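News from the Judton Repair Evening

In November we open again in the hall behind Barreto bakery, two evenings in the month. Please bring lamps, radios, chairs and clothes, but no microwaves – we are not allowed to open them.

Last season we received many chairs with weak joints. Old glue must be scraped off before new glue is put in, and then the chair needs a full night under clamps.

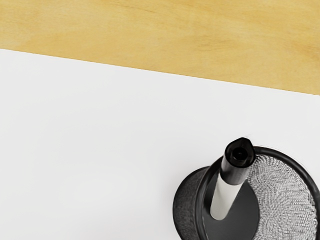 Krishnamoorthy Nambiar will again take care of the sewing corner. He asks that you wash trousers before you bring them, and that you keep the lost button if you have it. We have some 2,000 buttons in the drawers, but the right one is rarely among them.

Tea is free, and spare parts are paid at cost. Doors close at 10 in the evening. 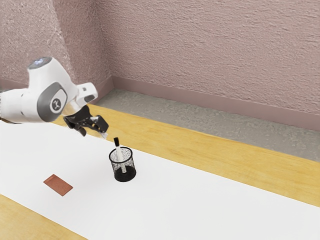
White arm with a black gripper over a work table.

To reserve a place, please write your name on the list at the bakery.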